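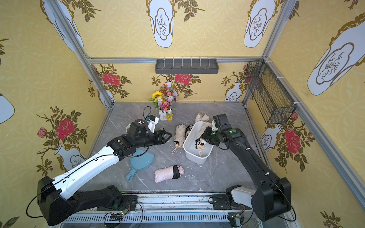
The umbrella table at the Ridton open day, right arm over the basket.

Ridton opened its workshop to the public in June and I finally have time to write it up. I signed up for the 11 o'clock group. The visit ran longer than planned and I missed my bus home.

We started in the front room with a short talk about Vokley, their name for the two-arm setup. Most of it was about how the arms get trained, and I only followed half. Then they let us walk between the tables at our own pace.

I spent most of my time at the one with the umbrellas. They were all folded, and the job was to get them into a white plastic basket. I had expected a gray lab bench. The booth has yellow wallpaper with vases and red roses, a marble-patterned top and a little picket-fence planter of fake flowers at the back. It looks like somebody's aunt's hallway with motors in it.

The arms are slower than I thought they would be. I watched one umbrella get picked up, put down and picked up again. Straps give them trouble, according to the guide, and so does anything that rolls. There was a light blue hand mirror on the table too. I meant to ask what they do with that and forgot.

Pichon had a stand by the exit with stickers and a printed sheet on their next open day. Parking was 7 dollars in the lot on Doltard Street, according to the couple next to me. The coffee was free. Bring a sweater if you go, the workshop is cold even in summer.

Posted 23 Jul 2024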